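Why Do Shoes Come in Pairs?

A slide is a sandal with one wide strap. You push your foot in and go. 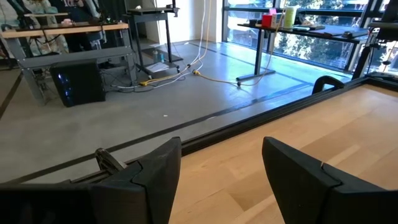
Where do the toes go?
They go under the strap, and the heel stays open.

Two slides of the same color make a pair. Put the left one

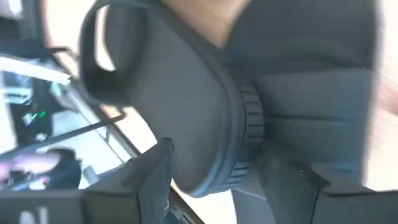
next to the right one, so they wait together for your feet.

Do you have ribs on your strap? Feel them!
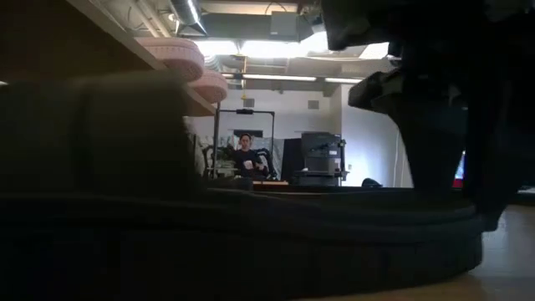 Pink and ridged

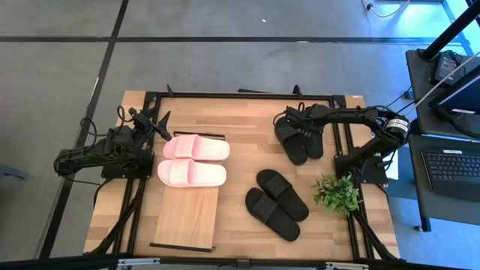
Page last changed: October

Now match your own shoes.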